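Print | E-mail

Open Day at Stulldale, 1/22/19

The Brendier vinegar works opens to visitors twice a year, and I picked the cold one. Our guide, Dong-geon Ko, led us past two tanks, 2000 gallons each, and spoke of them the way other men speak of their sons.
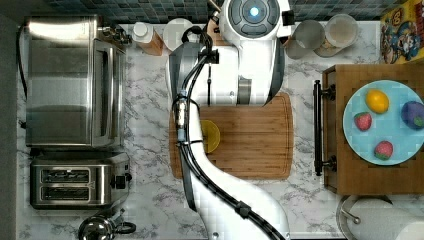 Then came the tasting -- eight vinegars, one cracker. The malt was fine. The pear made my ears ring. I bought a bottle anyway, being weak near gift shops.

Comments

Da-eun Han: The October one has more crackers.

chowdary_fan: Did they let you see the cellar? We got a locked door.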